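Cómo limpiar un microondas empotrado y quitarle los malos olores

Un microondas encastrado en una columna de cocina se ensucia igual que uno de encimera, pero se ventila peor y los olores tardan más en irse. Con vinagre, agua y un rato libre se deja en condiciones.

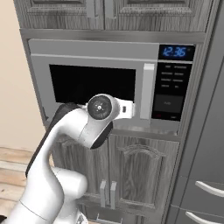
Lo primero es reunir el material: un cuenco apto para microondas, vinagre blanco de limpieza, medio limón, bicarbonato, una esponja suave y dos paños de microfibra. No hacen falta productos específicos. El desengrasante Jolico funciona bien por fuera, pero no lo uso en el interior.

Paso 1. Vapor
Ponga en el cuenco un vaso de agua, dos cucharadas de vinagre y el medio limón cortado en rodajas. Meta también una cuchara de madera para que el agua no hierva de golpe. Caliente a potencia máxima durante 4 minutos y deje la puerta cerrada otros 6. El vapor ablanda la grasa del techo y de las paredes.

Paso 2. Interior
Desenchufe el aparato o baje el interruptor correspondiente del cuadro. Saque el plato y el aro de ruedas y lávelos en el fregadero con jabón. Pase la esponja húmeda de arriba abajo. La tapa de mica, si el modelo la lleva a la vista, se limpia con el paño apenas humedecido y sin frotar. Si está quemada hay que cambiarla.

Paso 3. Puerta y juntas
Aquí se acumula más suciedad de la que parece – sobre todo en el borde inferior. Un bastoncillo con agua jabonosa llega bien a las esquinas. Seque después con el segundo paño.

Paso 4. Frente y rejillas
El acero se limpia siempre en el sentido del pulido. Rocíe el paño, nunca el panel de mandos. Aspire las rejillas de ventilación con la boquilla estrecha.

Si sigue oliendo
Deje dentro un platito con bicarbonato durante 24 horas, con el microondas apagado. Para olores fuertes, como pescado o palomitas quemadas, alargue el plazo a 48 y cambie el bicarbonato a mitad de camino. Retire el platito antes de volver a usarlo.

Una limpieza con vapor cada dos semanas es suficiente en una casa normal.

Bohdan Nazarenko
Actualizado el 2 de julio de 2023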